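How to Fix a Kitchen Drawer That Won't Close All the Way

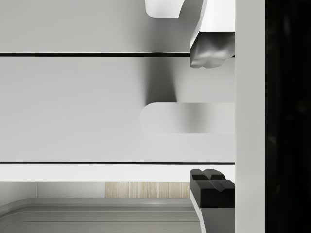 A pale drawer front with its handle, very close up.

My kitchen drawers are nothing fancy, and the one under the toaster stuck out by a finger's width all summer. I finally dealt with it in September, and it took me 31 minutes (yes, I timed it, I'm that person).

First, empty the drawer and pull it right out. Mine has a little lever on each side underneath – squeeze both and lift. If yours has wheels, tip the front up and it should come free.

Now grab a flashlight and look at the back of the cabinet. My friend Haiyan Xiao told me to check there before touching a single screw, and sure enough, I found a squashed bag clip and 2 takeout menus! If you find something like that, fish it out and try the drawer again.

Still sticking? Wipe down both runners with a damp cloth, dry them well, and snug up any screws that wiggle. Don't crank them, especially in particleboard, or you'll strip the holes.

Last, rub a plain white candle along wooden runners, or use a dry silicone spray on metal ones. Skip the cooking oil. I tried that once and it turned to glue by Thanksgiving.

Slide the drawer back in until both sides click, then load it up again.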